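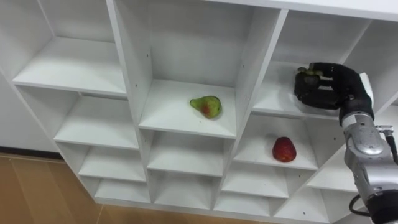

Pear on a cubby shelf.

How to Score a Baseball Game by Hand

Catherine Crichton, Modthorpe Scorers' Page

This page covers the pencil method used for the Modthorpe summer league. It assumes you know the rules of baseball but have never kept a scorebook. The notation is close to what most printed books use. Where our league differs, the text says so.

What you need

A scorebook with one row per batter and one column per inning. Two pencils and an eraser. Do not use a pen. The league book has 30 double pages, one game to each.

Before the first pitch

Get both lineups from the managers before the plate meeting. For Tuesday games that means being at the field by 5:45 p.m. Write the visiting team on the left page and the home team on the right. Enter each batter's uniform number, last name and position. Leave the second line in each row blank for substitutes.

Positions are written as numbers:

1 pitcher
2 catcher
3 first base
4 second base
5 third base
6 shortstop
7 left field
8 center field
9 right field

The designated hitter is written DH. These are position numbers and have no connection to the number on the shirt. A shortstop wearing 21 is still a 6.

Recording an out

Write the fielders who touched the ball, in order, joined by hyphens. A ground ball to short and a throw to first is 6-3. A fly ball caught in center is F8. A line drive caught at third is L5. A pop-up to the catcher is P2. If the first baseman fields a grounder and steps on the bag alone, write 3U.

A strikeout is K. If the third strike was called, write the K backward. Put the number of the out (1, 2 or 3) in a small circle in the corner of the box. After the third out, draw a slash across the lower right corner of that batter's box so you know where the next inning starts.

Recording a runner

Each box has a small diamond. Start at home and trace the line to the base the batter reached, then note how he got there:

1B, 2B, 3B, HR for hits
BB for a walk
HBP for hit by pitch
E and a position number for an error
FC for a fielder's choice

When a later batter moves the runner up, extend the line and write that batter's uniform number beside it. For a stolen base write SB, for a wild pitch WP, for a passed ball PB. When the runner scores, fill in the diamond.

Substitutions

Draw a vertical line on the left edge of the first box where the new player bats. Write his name on the blank second line with the inning he came in. For a new pitcher, draw a horizontal line above the first batter he faces. Runners already on base are charged to the old pitcher if they score.

If the order comes around twice in one inning, use the next column and cross out its printed inning number. Renumber the columns after it.

Checking the totals

At the end of the game, prove the box. For each team, plate appearances must equal runs plus runners left on base plus outs made. If Prurnstead sent 38 men to the plate, scored 4 and left 7 on, there must be 27 outs. If the sum is off, look first at innings with a double play.

Pitch counts go in the bottom margin. League rule 10 requires them for both teams, including games at Rankin and Mutik.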